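Do standing desks earn their keep?

22/06/2025

My brother-in-law has spent the spring trying to talk me into a standing desk. He bought a Janitz, the tall one with the motor, and he paid $600 for it on sale. According to him his back is cured and he sleeps better. He also took up swimming in the same month, but the desk gets all the credit.

I've been through this before. Eight years ago it was kneeling chairs, and before that the rubber ball. Each one came with a chart, and each one ended up in somebody's garage. So when Celeste Aguiar at work offered me her spare Londell for a few weeks, I said yes, mostly so I could stop arguing from my armchair.

For the first few days I stood a lot. My feet hurt. I read standing up, I took calls standing up, and I wrote nothing worth keeping standing up. By the second week I was raising the thing once in the morning, feeling good about it, and sitting down again before the coffee was cold.
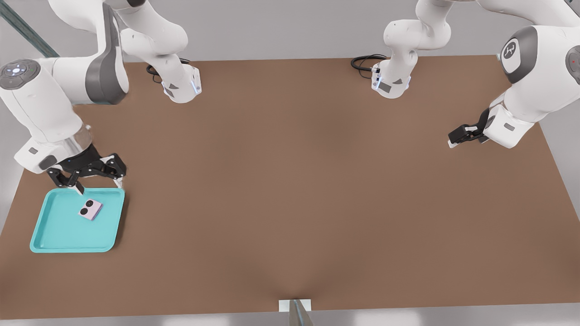
The claims are what bother me. The Londell leaflet says standing burns more calories, and maybe it does, but it never says how many, or compared with what. If the number were impressive I think they'd print it. There's a line about "focus" too, with no source at all. I wrote to ask where it came from and got a coupon back.

Somkiat Nakpan left a comment on my last post saying I should get up and walk around the block every hour and keep the table I have. That costs nothing and I can't find much wrong with it, although I'd like to know how he does it in August.

To be fair, I did like having a bigger top. My old table is 136 cm wide and always full of mail. But a wider table that stays at one height is a cheap thing – I saw a used one for $165 – and it doesn't need plugging in.

The Londell goes back to Celeste next week. If she asks, I'll tell her the motor is very quiet.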